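Jandorau Opens Hand-Teaching Workspace Where Robots Learn Everyday Jobs From People
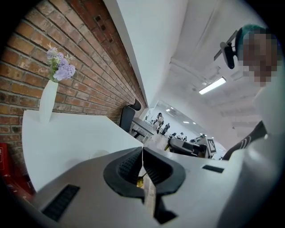 A hand-held gripper at a desk in the Jandorau workspace, with a small yellow object between its fingers.

Jandorau is delighted to announce that its new hand-teaching workspace is up and running, and that people from all walks of life are now spending their mornings there showing robots how the small jobs of an ordinary day get done. It has been a long road from the first sketches to a room full of busy desks, and we are grateful to everyone who came along with us (and who put up with the noise while the lights went in!).

The idea is a simple one. A person picks up a hand-held gripper and does the job the way they would at home or at work, picking a thing up, turning it, setting it down where it belongs. A camera on the tool records each try, and those recordings are later used to train a robot arm. For longer jobs there is also Flanach, our remote-control setup, which lets a teacher guide an arm from a chair across the room.

Since the program began in March, our teachers have recorded 1,767 demonstrations, and 1,565 of them have passed review and gone into the training set. They cover 19 tasks, from sorting small parts to putting things away on a desk.

"I came in thinking I would have to learn how to think like a machine, and what they wanted was for me to slow down a little and do it the way I always have," said Phong Đàm, who leads teacher training at Jandorau. "We tell new people to relax their wrist and take their time. By the second afternoon most of them are chatting away while they work, and the recordings are better for it."

The next set of tasks, known in-house as Sheikh, will bring in two-handed work such as folding and opening containers. It is planned at 232 demonstrations to start, and we will add more once the first round has been reviewed.

Jandorau is taking on new teachers for both morning and afternoon shifts. No technical background is needed, and training is paid. Those who would like to come by and try a gripper for themselves are warmly invited to ask at the front desk.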